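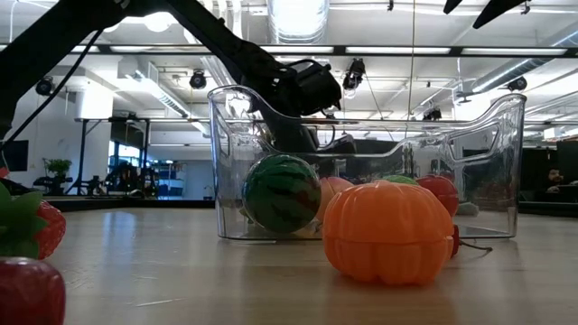 *Bin pick trial with toy fruit. The gripper has to come in over the rim and work inside the clear walls.*

# How to compare two grippers on a clear bin pick

This page covers the bin test we use at Dzene when we need to choose between two grippers for the same arm. It takes one afternoon if the mounts are ready. You'll need an arm, both grippers, a clear plastic bin, a set of toy fruit, and a sheet of paper for the log.

A flat table test is quicker, and you should run one first. It won't show you what the gripper body does near a wall, though, and that is where the Lekum and the Joltorden differ most.

## Why a clear bin

Clear plastic is hard on cameras. It reflects ceiling lights, it bends whatever is behind it, and depth readings through it are often wrong. If your controller plans from a camera, leave the clear bin in the test. If you only want to compare fingers, use an opaque bin of the same size and save yourself the trouble.

Toy fruit works well because the shapes vary so much. A watermelon or a tomato is smooth and shiny and tends to roll. A pumpkin has deep ribs, so a finger can land in a groove or on a ridge. A strawberry has a bumpy skin that gives some friction. The cherry is the small one, and both of our grippers did worst on it.

## Before you start

1. Bolt on the first gripper and set the tool center point. Don't reuse the numbers from the other gripper, even if the flange is the same.
2. Enter the gripper weight in the controller. A wrong payload shows up later as drift at the bottom of the reach.
3. Move the arm by hand through the whole path, from the start pose down into the bin and back out over the table.
4. Watch the cable while you do this. It needs enough slack for the wrist to turn, and it must stay clear of the rim.
5. Mark the bin corners on the table with tape.

Step 5 sounds fussy. Rasa Petrauskas ran our first set without tape, the bin crept toward the arm a little with each pick, and we had to throw out the whole morning.

## Setting the approach

Come straight down for the last part of the move. A slanted approach is fine in the open, but inside a bin the back of the gripper will meet the wall before the fingers reach the object.

Set the clearance between the gripper body and the wall before you set anything else. Start with 70 mm and reduce it only if you can't reach objects near the side. The bin we use has scooped cutouts along the top rim, and it's tempting to let the gripper pass through the low part. Plan for the full rim height all the way around. Otherwise your results depend on which way the bin happens to be facing.

For the floor, stop the fingertips 2 mm above it. Round objects are widest well above that height, so you lose nothing, and you avoid scraping.

## Running the picks

Do the runs in the same order for both grippers:

1. Place the objects in the bin from a written layout. Keep a few spares on the table in front.
2. Start from the same arm pose each time.
3. Pick one object, lift it clear of the rim, and hold.
4. Set it down on the table in the drop area.
5. Write down the result before you touch anything.
6. Put the object back and go on to the next one in the layout.

We do 9 picks per object per gripper. Chaminda Bandara wanted more, and for a final decision he's probably right, but 9 is enough to see which gripper has a problem with which shape.

Score each pick as clean, shifted, or failed. "Shifted" means the object came out but turned or slid in the fingers. Keep that as its own column. On our sheet the two grippers had nearly the same number of failures, and the shifted column was the one that separated them.

Log wall contact too, even light contact. Stand beside the bin and listen for it - a tap on the plastic is easy to hear and easy to miss on the force plot.

## Closing force and speed

Hollow plastic fruit often has a seam where two halves join. Too much force can open it. Set the force low, raise it until the tomato stops slipping, and leave it there for every object. If you tune it per object you are testing your own tuning.

Use one closing speed as well. Fast closing knocks round objects sideways before both fingers touch. We wait 1000 ms after closing before the lift, for both grippers, so the slower one isn't punished for starting the lift half closed.

## Problems we ran into

**The gripper closes on nothing.** Check the tool center point first. If that's good, look at the camera view and see if the target is being seen through the wall instead of over the top.

**The object is pushed into its neighbor.** Open the fingers less on the way down. Boxy grippers like the Joltorden need more free space between objects, and in a crowded bin this counts against them. Score it as it happens and don't rearrange the fruit.

**Glare on shiny fruit.** Shorten the exposure before you try moving the lights. Saulius Toom fixed most of ours that way in March.

**The cherry.** Try lining the fingers up across the fruit, with the stem pointing away from both of them. The Lekum improved with this. The Joltorden did not.

## Swapping to the second gripper

Take off the first gripper, mount the second, and go back to the top of the "Before you start" list. Do all of it, including the tape check. Then run the same layout sheet with the same person scoring. Blank sheets are in the folder by the controller, and finished ones go to Elīna Eglītis.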